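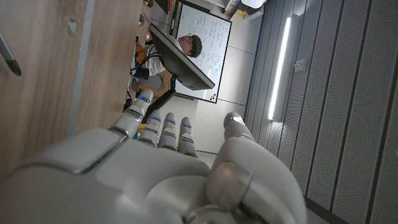 Four fingers of a white robotic hand, each with a small blue light, and a dark monitor behind.

How to take meeting notes that people will read

When I started at my first office in England, I was asked to take the notes in the weekly meeting. My English was good enough for talking but not for writing at the speed of six colleagues. After one month I had filled a whole notebook and not one person had read a page of it. The method below is what I use now. It works with a paper notebook or with a plain text file, so you do not need to buy anything.

Before you start

You need the agenda, a list of who is invited, and the notes from the last meeting. If there is no agenda, write to the organiser and ask for one. Usually you will get three lines back, and three lines are enough.

Step 1. Prepare the page

Write the title of the meeting and the date at the top. Under this, copy the points of the agenda with a good space between them. I leave 11 lines for each point on paper. On the left side draw a narrow column. In this column you will write only one letter: D for a decision, A for an action, Q for a question which stays open.

Step 2. Write down who is there

Do it in the first minute, with initials. If two people have the same initials, add a second letter from the family name. Mark also who comes late, for the case that a decision was taken before they arrived.

Step 3. Listen for the end of the discussion

This is the part where most beginners suffer. They try to write every sentence, and then they miss the result. Put the pen down while people are exchanging opinions, and write when somebody says "so", "all right then" or "shall we say". These small words mean that a result is coming.

In our Plollus project we once discussed the name of a folder for 43 minutes. My note from it has one line:

D - folder names in small letters, no spaces, from July.

Step 4. Ask when you did not understand

I was ashamed of this for a long time. Now I say: "Can I read back what I have written?" Then I read it slowly. Very often two people in the room had understood two different things, and they are glad to correct it at once. For a number or a name, always ask for the spelling. I wrote "Gerker" in place of "Gurker" for half a year, and it is still wrong in some old files.

Step 5. Give every action an owner and a day

"We should contact Isberg about the price" is not an action. Write it like this:

A - KL writes to Isberg, asks for new price list, before next meeting.

If there is no owner, leave an empty bracket and ask at the end of the meeting who will take it. Wait for the answer, also when it becomes quiet.

Step 6. Clean the notes the same day

Do this within 5 hours if you can. Type the decisions first, then the actions, then the open questions. The discussion comes last and only if it is needed to understand a decision. My longest notes this year, for the Ntuli contract, had 683 words, and I think that was already too much.

Step 7. Send them in the message itself

Do not hide the notes in an attachment. Paste them into the e-mail and put the actions at the top. In the subject line write the name of the meeting and the word "notes", always in the same order, so that people can search for it later.

Common mistakes

Writing who said what. Leave the names out of the discussion, except when somebody asks for it to be recorded.

Using your own short forms. I used "tbc" for "to be cancelled" and my colleagues read "to be confirmed". Please check yours with a colleague.

Keeping two versions. If you correct something, send the full notes again and write "corrected" in the subject.

Last updated 16 June 2021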